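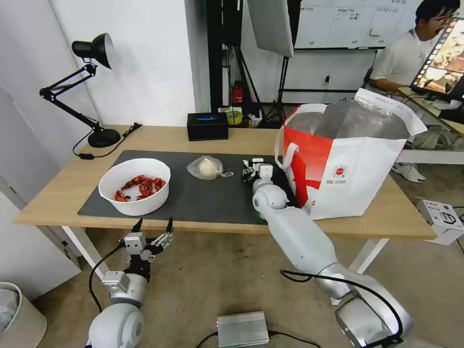
Home Modules Handouts Lab booking Contact

Practical Robotics, Handout 8: Comparing two-finger grippers on awkward objects

Updated 10 September 2026

Welcome back to the bench! Last time was mostly calibration, so this week you get to pick things up, drop them and argue about why. I think this is the best session of the module. Please read the whole handout before you come in, including the bit about cables.

What we are comparing

You will try two sets of fingertips on the same arm. The Ultix tips are stiff and narrow. The Gridatau tips are wider and softer, and they give a little when they close. Everything else stays the same: same arm, same controller settings, same starting pose. If you change the closing speed halfway through, start that set of trials again.

The objects

We've moved on from wooden blocks (hooray). The main test is a bun in a clear plastic bag with the loose end twisted. It's a lovely problem, with two quite different places to take hold. Grip the twisted end and you have a thin target that can swing once it's lifted. Grip the bun itself and you have a big soft target that squashes, with slippery plastic between it and your fingers. Try both and write down which you chose before each attempt.

The second job is to put the bagged bun into a large shopping bag with a foil lining. The bag stands upright, so the arm has to come up and over the rim. Watch the handle, which flops over one side and loves to catch a fingertip. Approach from the side away from it first, then try the harder way if you have time.

Groups who finish early can have a go at the crawfish. They lie in a tangled pile in a round bowl, all legs and claws, and lifting a single one is properly difficult. Expect to pull up two or three together. Note what came up, even when it wasn't what you were after.

Running the trials

Do nine lifts with each set of tips. Start at 55 per cent of full closing force and leave it there for the first set. A lift counts if the object clears the mat and stays in the grip until you command a release. Log the gripper opening throughout, and keep the file even if the lift fails. Last June's group ended up with over 1000 log files between them, and the failed ones gave us the best discussion of the term!

Keep the desk lamp where it is. Moving it changes the shadows on the mat, and then your camera results won't match the next group's.

Before you switch on

Follow each arm cable with your eyes from end to end and check that it can't snag as the arm swings. Keep your feet clear of the ones on the floor. One person drives, one person watches, and the watcher may call a stop at any time.

To hand in

One page on which tips you would choose for bagged food and why, with your log attached. A clear account of a muddled result is very welcome.

Related handouts
Handout 7: Calibrating the Na controller
Handout 9: Two arms, one bag
Notes from the Plallanham open lab
Fingertip materials: a short reading list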